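Zelwood Hotel

The Zelwood Hotel is a former railroad hotel in the town of Clellcombe, built on a corner lot facing the station yard. It was designed by the firm of Berent and Mahmoudi and has seven stories above a raised basement. The building was converted to apartments after the station closed to passengers, and the ground floor is now in mixed commercial use.

History

The site was first occupied by a livery stable and a row of frame houses, which the railroad bought in order to widen the approach road. When the road was finished a strip of land was left over on the north side, and the company leased it to a group of local merchants on the condition that a hotel be built there. The merchants held a limited competition. Berent and Mahmoudi had until then worked mainly on banks and warehouses, and the Zelwood was their first hotel.

Construction was delayed twice. The first delay was caused by ground water in the basement excavation, which had to be pumped and then lined with a double wall of brick. The second followed a dispute with the stone supplier over the color of the limestone delivered for the lower floors. Part of the shipment was rejected, and the replacement stone, slightly grayer, can be told apart on the west front between the second and third bays. The hotel opened in September with 255 guest rooms, of which 28 were let by the month to permanent residents.

Architecture

The plan is a U, with the open side facing north over a light court. The steel frame is carried on concrete piers and clad in limestone to the top of the second floor and in buff brick above. Window openings are plain on the middle floors – the original drawings show carved surrounds, which were removed to save money – and the ornament is confined to the entrance, the second-floor balconies and the cornice.

The main entrance was placed on the chamfered corner so that it could be seen from the station platforms. It opened into an oval vestibule and then into a two-story lobby with a gallery on three sides. The dining room occupied the whole of the west wing at ground level. A separate street door served the barber shop and the cigar stand, both of which were let to outside tenants.

Heating was by steam from a boiler house at the rear, shared with the laundry. Two passenger elevators stood beside the main stair, and a freight elevator ran from the basement kitchen to the service pantries on each floor.

Conversion

Passenger traffic fell off after the highway bypass was built, and the upper two floors were closed some years before the hotel itself. The owners then sold the building to a housing company, which engaged the architect Consolacion Padilla to prepare the conversion. Guest rooms were joined in pairs or threes, and new bathrooms were stacked along the old corridor line to make use of the existing risers. The lobby gallery was enclosed with glass for fire separation. The dining room ceiling, hidden above a hung ceiling for several decades, was uncovered and repaired.
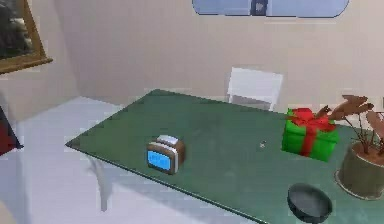

Why was the main entrance put on the corner?
The corner was the only part of the lot in direct view of the station platforms, and the ground lease required the hotel door to face arriving passengers.

Mojtaba Farahani, in his survey of the town's commercial buildings, regards the corner entrance as the most successful part of the design and is critical of the court elevation, where the pantry windows fall out of line with the floors on either side. He attributes this to a late change in the position of the freight elevator.

The original iron canopy was taken down during the conversion. Its wall brackets remain in place above the door.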